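Ticket 209 – Child theme menu vanishes on phones after Surkham update
Opened by: Zanele Mkhize
Assigned to: Gerardo Vitale
Status: Open

Hi Gerardo, me again, sorry! I updated the Surkham theme on our toy review blog this morning and now the mobile menu is gone. Desktop looks fine. On my phone I get the logo, a big white gap, and then the first post. I'm running a child theme that Onni Miettinen set up for us back in July, and I haven't touched it apart from changing the link color (twice, I couldn't make up my mind).

So far I've cleared the cache, switched off all 15 plugins and turned them back on one by one – no change at all. I also tried a different browser and my sister's tablet. Same gap.

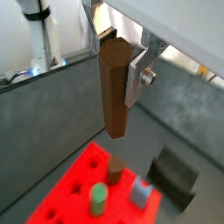
Then I switched to the plain parent theme and the menu came right back, which got me pretty excited for a minute, except of course all our fonts and the sidebar went with it. So I guess it's something in the child theme? I found a header.php in there that's over 40 lines long, and it doesn't look much like the one in the new parent folder. The new one has a bit called nav-toggle and ours doesn't.

Update, after lunch: I did what you said and renamed our header.php to header-old.php. Menu is back on the phone! But now the Trillmont banner at the top is missing, and Aino Tuominen already emailed me asking where it went. Can I just copy the banner part over into a fresh copy of the new header? It's 4 lines, right under the body tag.

I'll leave the old file where it is until I hear from you. The backup from before the update is still on the server too, in case I make a mess of it.

Zanele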